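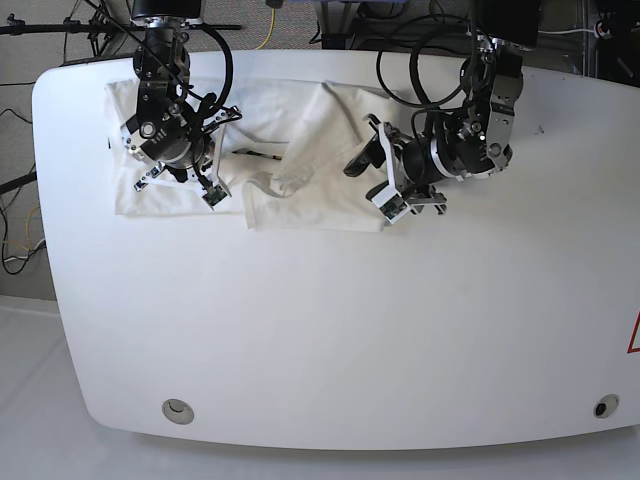
Progress report to the Dillen Fund: Working rules for two-arm tabletop robots

Reporting period: second, closing in April
Prepared by Krešimir Stoyanova, project lead, Dorinura

Where we are

The short version is that we have a rulebook people are using! When we last wrote to you it was a long shared file with a lot of opinions in it. It is now 11 rules on two sheets of paper, and every session at the two-arm table is run by them. We have logged 1,877 sessions since the rules took effect, nearly all of them cloth handling with small loose objects on or near the cloth. That is the kind of work we promised to look at first, and I'm very glad we did. Soft things turn out more questions per hour than anything else we have tried.

The grant asked for good practice that a small lab could pick up without hiring a safety engineer. I think we are well on the way. Some parts are solid, two are still being argued over, and one I would like to talk through with you before the next period.

What the rules cover

We sorted them by when you need them.

Before power: who is at the table, who holds the stop, what is on the surface and what is supposed to be on it. The operator says the object list out loud. This felt silly for the first week and now everybody does it.

During motion: no hands over the table while either arm is live, one person giving commands, and a fixed set of words. "Hold" means pause with the arms where they are. "Stop" means the stop button. We dropped "wait" entirely after finding that half the team used it for one and half for the other.

After motion: arms parked, grippers checked, objects back in their tray, and a line in the log even if nothing happened. Especially if nothing happened, in fact. An uneventful line is how we know the rule was followed on a quiet afternoon.

The loose object rule

This one has changed the most, so it gets its own section.

Our first draft said the table must be clear except for the task object. It was easy to write and useless in practice. A cloth with a piece of clear plastic lying in its folds is a perfectly good task, and so is a cloth with something thin and dark like a pen on it. The draft rule would have banned both.

The new wording asks for a named object list instead. Anything on the list may be on the table. Anything else stops the session until it is removed or added. Clear plastic has its own line, with a note to check from both sides of the table before starting, as the glare off it shifts as you walk around and it can disappear against a white cloth on a white tabletop. Thin rigid objects have a line too. We ask the operator to note which way they point, so a gripper coming down on one end doesn't flip it.

Nikolovski, who are trying the draft at their own site, sent back a very good comment: the list should say whether an object may be crushed. We added a column for it that same afternoon.

Gripper checks

Each gripper gets a look and a slow open and close before the first session of the day and again after any contact we didn't plan. The look covers the fingers, the pads, the small board at the end, and the cables up the arm. We ask that both arms be checked even when only one made contact. People resisted this at first. Then we timed it, and it takes less than it takes to argue.

We started with a checklist long enough that people were ticking without reading. It is now six lines. The slow open and close is the step people skip when they are in a hurry, so it has moved to the top.

Floor and cables

Still open. The tabletop rules are in good shape, while the floor rules are mostly a heading with a few sentences under it. We have stands, power and data cables meeting behind the table, with loose runs across the carpet, and our draft says only that walking paths must be "kept reasonable." That isn't a rule. Two versions are on the board at the moment. One bans any cable from crossing a path. The other allows a crossing if it is covered and marked. I lean toward the second because stands get moved a lot and I would like a rule people can keep on a busy day.

Either way, the text will say something about the operator's own spot: where they stand, and that they can step straight back from it.

Warning labels

A small win. We went through every label on the equipment and asked three new starters what each one told them to do. Answers were all over the place. The rules now include a one-page key, written in plain words, which hangs next to the session sheet. New starters read it with somebody from the team before they run anything.

Training

Everyone who works at the table has done the short course, and it has been rewritten once already. The first version was a talk. The second is mostly practice: you call a hold, you call a stop, you find the item that isn't on the object list. Cuker lent us a trainer for the rewrite and the difference was huge. People come out of it asking questions we hadn't thought of, and a couple of those questions are now rules.

Spending

We are inside the budget. The largest single item this period was 4,000 dollars for printing, signs and course materials, as planned. We have not touched the travel line and would like to move part of it to the trial sites, if you agree.

What comes next

Finish the floor and cable rules and try both versions at our own table before choosing.

Send the second draft to Nikolovski and Cuker with the crush column included.

Write the page on shared commands for sites where more than one language is spoken. We have notes but no text.

Run a review of roughly 50 log entries picked at random, to see whether the one-line notes make sense to somebody who wasn't there.

One question for you

Do you want the rules released as a numbered standard-style document, or as a guide with the reasons printed beside each rule? The trial sites prefer the guide. I do too, though it runs longer, and the page limit in our agreement was set with the shorter form in mind. A reply before we start the second draft would help us a lot.

Krešimir Stoyanova
Dorinura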